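Capítulo 5
El taller de la ropa doblada

Febrero de 2021
Por el equipo docente del taller de robótica de Stisodwood

Todo club de robótica atraviesa una edad heroica en la que quiere construir un robot que luche contra otros robots. Es una etapa respetable, cara en ruedas y muy instructiva en materia de baterías. El club de Stisodwood la dio por terminada el curso en que alguien propuso, sin levantar la voz, que una máquina aprendiera a doblar una camiseta. Se votó por cansancio. De aquella votación sale el proyecto que ocupa este capítulo.

El lector que venga del capítulo 4 llega con una confianza excesiva. Allí apilamos cubos, y los cubos son gente educada: tienen seis caras, pesan lo que pesan y mañana tendrán la misma forma que hoy. La tela no ofrece ninguna de esas garantías. Una camiseta agarrada por el hombro y la misma camiseta agarrada por el dobladillo son, para un programa, dos animales distintos. Los ingenieros llaman a esto «objeto deformable», y el club le dio otros nombres que la editorial ha preferido no imprimir.

El primer intento consistió en escribir reglas. Buscar una esquina, cerrar la pinza, levantar, llevar la esquina hasta la opuesta. El programa alcanzó 376 líneas y sabía doblar un pañuelo siempre que el pañuelo estuviera ya casi doblado. Con una toalla se quedaba pensando. Con unos calcetines pedía, a su manera, que lo apagaran.

El segundo intento partió de una idea más humilde: enseñar con ejemplos. Un alumno sostiene una pinza con la mano, ejecuta la tarea y el equipo guarda el movimiento de los dedos junto con lo que ve la cámara. Después, un modelo busca en esas demostraciones lo que tienen en común. El procedimiento es sencillo de explicar y largo de sufrir. La clase hermana del instituto de Gamcombe, que se apuntó al proyecto en abril del curso anterior, aportó la mitad de las manos y casi todas las quejas. Entre ambos grupos reunieron 1.231 demostraciones, de las cuales las 50 primeras no sirven para nada y se conservan por cariño.

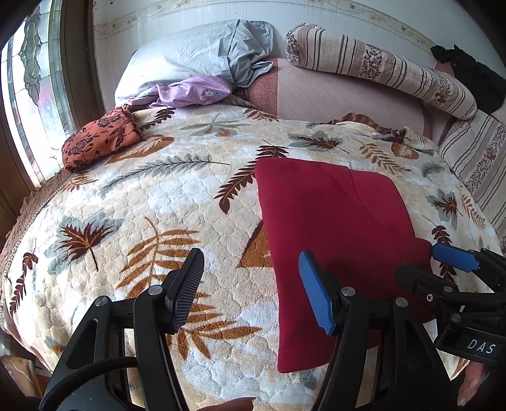 Una demostración útil empieza por la colocación, y en esto los principiantes son incorregibles: despejan una mesa blanca, ponen encima una prenda lisa y se asombran de que el modelo fracase en cuanto sale de allí. Conviene trabajar pronto en sitios con carácter. Sobre una colcha acolchada con helechos y hojas estampadas, un paño rojo ya doblado se distingue por el color, pero una tela de flores arrugada junto a la almohada exige algo más que buscar una mancha uniforme. También cuenta el relieve: el acolchado tiene bultos, y al programador de mesa blanca los bultos le parecen una falta de respeto. Fíjese además en que los dos dedos de la pinza llevan almohadillas distintas, una negra y otra azul – detalle cómodo a la hora de escribir en el cuaderno cuál de ellos queda a cada lado de la tela.

El cuaderno, por cierto, es obligatorio. El club usa la plantilla McPhee, una hoja con 5 casillas por demostración: prenda, superficie, postura inicial, resultado y observaciones. La última casilla es la que más se rellena y la que menos se entiende. «Mal, pero bonito» no es una observación. «Soltó antes de tiempo», sí.

En las secciones que siguen veremos cómo se elige el punto de agarre, cómo se divide una tarea en tramos y qué hacer cuando dos alumnos doblan la misma toalla de maneras incompatibles y ambos la aprendieron de su abuela. Al final del capítulo se recoge el reglamento del encuentro de Findthorpe, donde las máquinas compiten doblando trapos contra reloj. El público aplaude poco, pero se queda hasta el final.

Antes de continuar, busque tres prendas de tejidos diferentes y dóblelas despacio, con dos dedos de cada mano. Anote en qué momento necesitó un tercero. Guarde las notas para la sección 5.1.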